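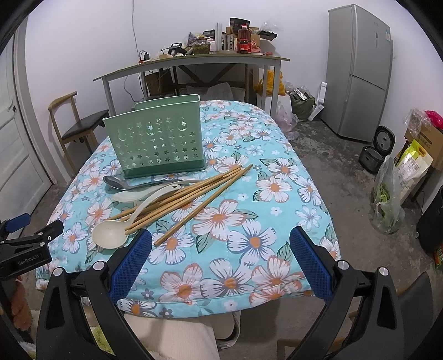
Utensil holder

A utensil holder is an open or part-open container in which spoons, ladles, chopsticks and other hand tools are kept upright in a kitchen or at a dining table. It is also called a cutlery caddy, a cutlery drainer or, where it is used mainly for chopsticks, a chopstick holder or chopstick cage. Holders are made of plastic, stainless steel, ceramic, bamboo or wire, and may stand on a surface, hang from a rail or be fixed to a wall.

Form

Most holders are taller than they are wide, so that the handles of the tools lean against the sides without tipping the container. Simple types have a single chamber. Others are divided by upright walls into two, three or four, so that chopsticks can be kept apart from spoons and larger tools. A raised back is common in plastic models and supports long handles. In wall-mounted models it also carries the hook holes or adhesive pads.

The walls are often pierced. Openings let air reach the lower part of the tools and allow water to run out. Slots and round holes are the usual shapes, but moulded plastic holders are also sold with stars, moons, leaves or flowers cut into the front panel. Pale green, white, grey and pink are common colours. Many have a loose tray beneath the base to collect water, and some pour it off through a short spout at one side.

Glazed ceramic jars, which have no openings, are generally used for tools that have already been dried.

Contents

What is kept in a holder depends on the household. In much of East and South-East Asia it contains chopsticks, soup spoons and one or more ladles, and is placed near the sink or on the dining table. In European kitchens the table cutlery is more often kept flat in a drawer, and the holder on the worktop is used for cooking tools such as wooden spoons, spatulas and whisks.

Chopsticks are normally stored with the eating ends upwards. Cooking chopsticks are longer than those used for eating and may overbalance a light holder, so they are sometimes placed in the rear chamber against the raised back. Ladles with strongly curved handles take up more room than straight ones and are often hung separately. Plastic soup spoons with short handles can drop below the rim of a deep chamber and are easier to reach in a shallow one.

Size

There is no fixed standard. A chamber of 70 mm across holds the chopsticks of a small family with a few spoons. Holders for table use are commonly 150 mm high, while those for ladles and cooking chopsticks are taller. Restaurant holders are made wider and heavier. The largest listed by the maker Coppens weighs 900 g when empty.

History

Jars and cut lengths of bamboo were used for the purpose long before special containers were sold. Pierced holders in glazed earthenware were made for kitchen use in several countries, and enamelled metal versions followed. Moulded plastic replaced most of these because it was cheap and did not chip.

The designer Viktória Antal drew a two-part holder for Brarnari in which the front panel could be lifted out for washing. It was sold in over 95 colour and pattern combinations before the range was cut back. Prillix later produced a similar holder with a hinged base. In her survey of small kitchen goods, Usa Prasertsri noted that cut-out decoration was kept on cheaper models even after plain slots had become usual on dearer ones.

Cleaning

Water, starch and grease collect at the bottom of the chambers. A holder in daily use is emptied, washed in hot water with detergent and left upside down to dry. Corners can be reached with a bottle brush. Plastic holders may be put in a dishwasher if the maker allows it, usually on the upper rack.

Wooden and bamboo chopsticks absorb water and can develop mould if they are put away damp in a closed container. They are best dried with a cloth or spread out flat for a while before they go back. Chopsticks that are dark at the tips, split or sticky to the touch are thrown away. Stainless steel spoons need only be wiped.

Arrangement

Tools may be sorted by material, by length or by use. Teresa Nic Aodha, in a household guide published by Standport, advises placing the ladles first, at the back, then the spoons, and the chopsticks last as a single bundle. Jozef Stevens gives the opposite order for divided holders, on the grounds that chopsticks are needed in pairs and should have a chamber of their own. Tools with sharp edges or points are not kept in an open holder within reach of small children.

See also: chopstick rest, dish rack, cutlery tray, knife block

Last updated: December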